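Tuesday, late

Rehearsal ran until after ten again and I have a scratchy throat and a bad attitude, so I am going to write this down before I go to bed and decide I was being unfair.

We got the new piece tonight. Madalena handed it out in those stapled packets with the staple on the wrong side, so everyone had to turn the pages like a calendar. It is called "Lanterns over Pralby" and it is for mixed voices, piano and optional hand bells. We have no hand bells. I asked if we were getting some and she said the piano could suggest them. I have heard our piano suggest a number of things and a bell has never been one.

The note at the front says the music "breathes with the landscape." I read this three times while the basses were finding their pencils. What it means in practice is that the meter changes every other bar for two pages and then everybody hums. I don't mind humming. I do mind being told by a printed page that my humming is a river valley. There was a long paragraph about the composer's walks, too, and not one word about where a second alto is supposed to take a breath between bar 50 and the top of the next page.

Roksolana likes it. She likes most things the first week. She sang the soprano line straight off as if she'd known it since childhood, and then turned around and told our row it was "so grateful to sing." Maybe from up there. Down here we have the same E for most of page four, with a D for excitement.

To be fair, and I am trying, the middle section has something. The tenors start alone with a plain little tune, four lines, and when the women come in under it the chord does a thing I didn't see coming. We did it badly and it was still good. Then it goes back to the humming. I wrote "why" in the margin and then erased it in case Madalena collects the copies.

She also played us the publisher's recording on her phone, propped against the music stand. I don't trust those recordings. It is always 11 professionals in a church with an echo like a swimming pool, every consonant landing together, and then the catalog says "suitable for amateur choirs." Sure it is. I'd like to hear one demo made by a real amateur choir in a real room in May with the windows open and the traffic going by. If a piece gets through that, I'll buy it.

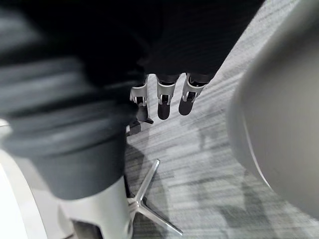 Then there was the Plirgate business, which took up most of the break. Plirgate is the festival thing at the end of the season, or rather it's the festival this year because the old one folded. Madalena wants us to enter. You send in the form and the fee, you sing two pieces in front of a panel, and you get a sheet of comments and a certificate. Everyone gets a certificate. There are gold, silver and bronze, and as far as I can tell bronze means you turned up wearing black.

The fee is 200 dollars. For a certificate! I said so, and there was a bit of a silence, and then somebody in the tenors said it was about the experience. I have had the experience. We did the old festival when I first joined and the comment sheet told us to "enjoy the text more." It was in Latin and about hell.

What I'd do with 200 dollars is get the piano tuned twice, and have enough left for proper folders. But I could see which way the wind was blowing, and when it came to hands I put mine up halfway, the cowardly way, so it could be counted or not. I think it was counted. We're going.

The other item was the Prudik app. Madalena has signed us all up for it. It plays your part loud and the others soft, and you can slow it down, and it is supposed to mean that we come in on Tuesdays already knowing our notes. I tried it on the bus home with one earbud in. The alto part is played on what I believe is meant to be an oboe. It has no idea about phrasing, it just goes from one note to the next like somebody climbing stairs, and if you slow it down the oboe gets a kind of wobble. I listened to page four twice. E, E, E, D, E. I could have managed that by myself.

I do see the point for people who don't read music. My worry is that we'll all learn it from the wobbly oboe and come in next week singing like one. We already have trouble watching the stick. Give us a machine that never slows down at the end of a line and we will never slow down at the end of a line either. I said some of this to Roksolana at the coat rack and she told me I'd said the same thing about the photocopied Fauré with the breath marks added. I don't remember that. It sounds like me, though.

Other news. The concert program is still being argued over. Madalena wants to open with the Pralby piece and I think that's a mistake. You can't start an audience off with two pages of humming, they'll think something is wrong with the sound. Start with the spiritual, get them awake, and put the valley after the interval when they've had a drink. There are 137 bars of it and I would not want to be in a folding chair for all of them cold.

Trevor is doing the bookings again, if I've understood the email. Trevor is the ticket site, not a person, a thing I only found out last season after asking twice which section he sang in. It adds a fee on top of the ticket, and then another one for printing. I predict more than 50 people paying at the door just to avoid it, and a line out to the street, and us standing backstage waiting to start.

Must look at bar 50 again before next week. I've put in a breath after "lantern" in pencil and I intend to take it whatever the composer was doing on his walk. Also the tenor tune is stuck in my head now, all four lines of it. Throat tea, then bed.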